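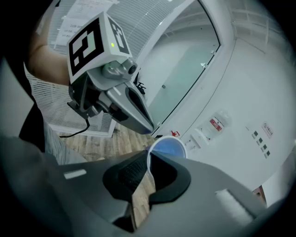 Paper cup, rim up, by the window with the blinds.

20/10/2021

Cup work again. Settled the question of the blinds before anything else: slats left as they were, overhead light on. With the slats moved halfway through, as I did in June, the two halves of the log can't be compared, and I lost most of a page that way.

The paper cup is a poor object to standardize on and I keep using it. The wall gives under very little pressure. Held near the rim it goes oval; held lower down it keeps its shape better, but then the tilt is harder to judge. I have written "below mid-height" in the procedure and underlined it. The rolled rim is the stiffest part of the cup and the base is next. Everything between is a thin cone that remembers each pinch. After enough handling a crease sets in and the cup goes in the recycling.

The bluish look of the inside bothers me on paper more than it does in practice. The outside is plain white. I noted "white, inside reads blue" and left it there. If I get the chance I will put one of the Nolley cups next to one of the Gamamstead ones under the same light and see whether the two linings differ or the window is doing it.

Stock: 31 cups left in the open sleeve. The Conceição order was for 3000, in cartons, and the cartons are stacked in the hallway where they narrow the way to the sink. Moved them against the other wall. They fit with the long side in, and the door now opens fully.

The louvered panel needs dusting. The slats are fine and horizontal and a cloth only pushes the dust to the back of each one. A dry paintbrush, worked from one end to the other, did it last time. Took 7 minutes then and I expect the same now. Sweep the floor afterward, along the planks, with the soft broom.

The printed sheet taped near the top of the blinds stays up. The line starting "1108-" is the one I copy into the log and I would rather read it from where I stand than go looking in the folder. Retape it when the room is next cleaned. Masking tape this time.

Page width of the new logbook is 297 mm laid open, which fits the shelf with nothing to spare. Ruled it in the old columns: cup, grip height, tilt, remarks. Dropped the column for room temperature, never once filled in.

Indlow wants the summary on one side of one sheet. Started it after supper, got as far as the cup dimensions, and found I had the base and rim diameters swapped in the draft. Corrected both. Still to do: the remarks on tilt, and the brush.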